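We use cookies to remember your preferences and measure site traffic. Accept all | Manage settings

Filed under: Materials & Wear / Open Papers

9 min read

3. Materials and Methods

3.1 Background to the wear problem

Small plastic gears are used in many low-load drives, including paper feeders, label printers, camera mounts, and kitchen timers. They are cheap, they run with little noise, and in most cases they need no oil. Their service life is harder to predict than that of metal gears. Plastic teeth bend more under load, they soften as they warm, and the wear rate depends strongly on the surface of the mating part. A gear that lasts for years against one partner may lose its tooth profile within weeks against another.

Earlier tests in our laboratory at Brornby used matched pairs, in which both gears came from the same batch and the same mold. That arrangement keeps the number of variables low, but it does not match common practice. Repair shops usually replace only the gear that has failed. The new part then runs against an old one whose teeth have already changed shape. The present work deals with this mixed case.

3.2 Test gears

All test gears were plain spur gears. Two polymer grades were used, referred to below as grade A and grade B. Both were supplied as dry pellets by Cekent and were molded in a single production run in August. No filler, pigment, or internal lubricant was added at our request, and the supplier's certificate was taken as the record of composition.

After molding, the gears were stored in sealed bags with a drying agent. Each gear was given a code written on its bag. Marking the gears themselves was tried and dropped, as ink added a measurable mass and scribing left burrs near the bore. Gears were handled one at a time so that the link between gear and bag was kept throughout.

Before testing, each gear was inspected under side light on a plain cloth ground. Gears with flash on the tooth tips, sink marks near the rim, or an out-of-round bore were set aside. Of the molded batch, 17 gears were rejected at this stage, most of them for flash. The rejected gears were kept and used later for setting up the rig.
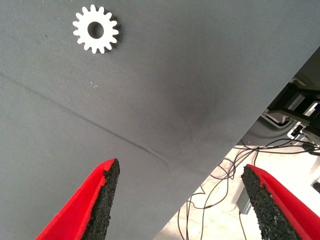
Figure 1. Plastic spur gear with sixteen teeth, lying flat on gray fabric.

Moisture was the main concern in weighing. Both grades take up water from room air, and the gain in mass over a single day can exceed the loss caused by a short wear run. Gears were therefore held in a climate cabinet before every weighing, and a set of unworn control gears was kept in the same cabinet and weighed in the same session. The mean change in the controls was subtracted from the change in each test gear. Without this step, several of the short runs would have shown a negative wear value.

3.3 Test rig

The rig, built by Jeltaten to our drawings, is of the open type. A motor drives the input shaft through a flexible coupling, and a magnetic brake on the output shaft sets the load. The center distance is adjustable by a screw and is locked before each run. Both shafts run in sealed ball bearings. A clear cover keeps out dust but is vented at the top, so that the air near the mesh stays close to room temperature.

Input speed was held at 300 rpm for all runs. Lower speeds gave very long tests, while higher speeds raised the tooth temperature enough to change the wear mode in grade B. Speed was logged from a slotted disk on the input shaft. Torque was read from a strain-gauge sensor between the output gear and the brake. The sensor was checked against dead weights at the start and end of each block of runs, and the drift was small in comparison with the scatter between gears.

3.4 Procedure

Each block began with a run-in of the older gear against a fresh partner of the same grade. The partner was then removed and replaced with a new gear, and the main run was started. Gears were removed for weighing every 400 minutes. On removal, loose debris was brushed from the teeth with a soft dry brush and collected for later study. Solvent cleaning was avoided, as it changed the mass of grade B in preliminary trials.

Tooth thickness was measured at the pitch circle on four teeth per gear. The same teeth were used each time, located by their position relative to the gate mark. Where the wear was uneven across the face width, the reading at the center was taken and the unevenness was noted in the run sheet.

A run was ended when the loss in tooth thickness reached the limit set in the test plan, when a tooth broke, or when the rig had logged 1338 minutes, whichever came first. Runs ended by motor faults were discarded and repeated with new gears.

3.5 Treatment of results

Wear was expressed as mass loss per unit of sliding distance, corrected for moisture as described above. Sliding distance was computed from the tooth geometry and the number of turns, with the simplifying assumption that the profile did not change during a run. The assumption fails late in the longer runs. We compared it with the Khoo correction, in which the profile is updated at each weighing, and found that the ranking of the pairs was the same under both methods. The simpler form is used in Section 4, and the corrected values are listed in the appendix.

Differences between pair types were tested on the ranks of the wear values, as the values themselves were skewed by a few gears with early tooth damage. These gears were not removed from the data.

Get new papers in your inbox once a month. Enter your email to subscribe.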